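Olanrewaju Effiong has lived in shared houses for 22 years, which he describes as "longer than most marriages and with more washing up". He now runs Kurnimis, a small service in Zevdale that settles arguments between people who split the rent. Business is good. February is his busiest month, when the heating bills land.

We meet in his kitchen, where he makes tea and apologises for the milk. It belongs to a housemate. He will replace it by six o'clock.

"People ring me and say it's over money," he says. "Then I turn up and it's over cheese. I had a house in Dundix where four grown adults had stopped speaking because of a lump of cheddar. One of them was a magistrate."

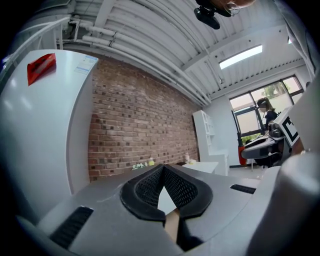 So what does he tell people to sort out before they move in together?

"Bills first, then guests, then food," he says. "Write it on one sheet of paper and have everyone sign it. If it needs a second sheet, find different housemates."

His own record is patchy. In his third house he once paid the whole gas bill, all £1,000 of it, to avoid a conversation with a man called Yazzie about whose turn it was. He never got the money back. They still exchange Christmas cards, and Yazzie's are always late and short on postage.

He is firm on rotas, and against them. "A rota is a list of who you're going to be cross with, by day of the week." He prefers to give each person one job for good. He has done the bins since the autumn and has grown rather possessive about them — he doesn't care for the way other people fold cardboard.

Would he ever live alone? He tried it for 3 weeks, in a flat above a chemist's.

"Lovely place. Very clean. I kept leaving notes on things," he says, and goes out to see about the milk.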